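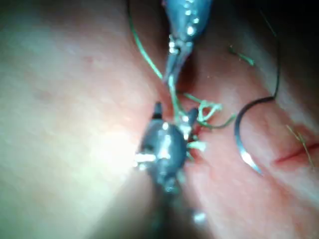
Two instruments, green thread, and a curved needle on folded tissue.

Plorkanby Thread Handling Set – README

Welcome, and thank you for taking a look! Plorkanby is a small collection of recordings of thread and needle work with robotic instruments, put together by the Plikness project as a companion to our household set, Flavham, which covers mending, shoelaces, and tying up trash bags.

People often write to ask why a project that began with chores keeps a surgical set at all. The question we care about is whether machines can do everyday handwork yet, and sewing on a button is one of the chores we get asked about most (folding laundry is the other). Thread is hard wherever you meet it. It bends, it loops over itself, it hides in a crease, and a green tangle between two instrument tips asks much the same of a vision model as a knotted shoelace does on the kitchen floor.

What you get

The set comes in 2 parts, "thread" and "needle," with 10 recordings in each. Every recording has its own folder holding the frames and a plain text notes file. Please read the notes before you train on anything, as they list the stretches where focus is soft or where bright light washes out a fold of tissue. We left those stretches in on purpose – a model that only ever sees tidy, even lighting will be in for a surprise at a real sewing table.

Labels

There are 6 labels: instrument, thread, loop, needle, tissue, and unsure. Do use "unsure" if you add labels of your own. Very fine strands are easy to miss, and we would much rather have a doubtful spot marked than guessed at.

Where things stand

Our baseline, Namboodiri, finds needles well enough and follows a single smooth strand nicely, but it loses its way once loops cross. So no, we would not hand it your mending basket just yet.

Please don't use this set for clinical decisions or to judge anyone's surgical skill. Corrections to labels are always welcome – open an issue with the folder name and the frame number. The next update is planned for February and will add crossing points to the thread part.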